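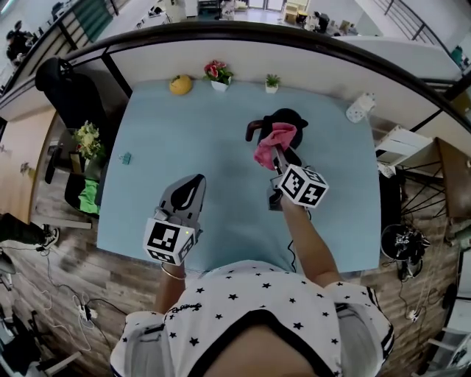 Bei Agarwal schlossen die Backen auch noch, als der Griff schon losgelassen war, und ob wir das bitte mal auf die Produktseite schreiben könnten, statt es im Kleingedruckten zu verstecken. Machen wir! Also ganz nach oben damit.

Trikby Handgreifer, Paar (links/rechts)
Artikelnummer 3171
Hersteller: Clekier
Lieferung ab Lager Tadport

Sicherheitshinweis vom 30. November 2018

Betroffen sind Greifer bis Seriennummer 1822. Bei denen kann die Rückholfeder im Griff hängen bleiben, und dann halten die Backen einfach weiter fest. Bei einem Tuch ist das bloß lästig (man zieht, es zieht zurück), bei einer vollen Tasse oder einem Finger hört der Spaß auf. Ich hatte selbst so ein Exemplar auf dem Tisch und hab im Oktober eine ganze Weile geglaubt, ich stelle mich nur blöd an. Im Log stand dann Fehler 102, »Backe meldet nicht offen«. Den hatte ich bis dahin immer weggeklickt.

Was ihr jetzt tun solltet:
Seriennummer ablesen, sie steht innen am Griff.
Bei 1822 oder kleiner: Greifer ausstecken und nicht weiter benutzen.
Nicht selbst aufschrauben! Die Feder sitzt unter Spannung.
Uns schreiben, der Tauschgriff kommt kostenlos.

Die neue Feder lief bei mir auf dem Prüfstand 2000 Hübe ohne Hänger. Fehler 102 stoppt ab der aktuellen Firmware außerdem die Aufnahme, wegklicken geht also nicht mehr.

Und noch was zum Kabel, weil die Frage ständig kommt: bitte am Unterarm entlangführen und locker lassen. Ein straffes Kabel zieht am Stecker, und ein Wackler dort sieht im Log fast genauso aus wie die hängende Feder.

Lieferumfang: zwei Greifer, zwei Markerwürfel, zwei Kabel, ein Satz Ersatzpads. Das Netzteil bestellt ihr bitte extra.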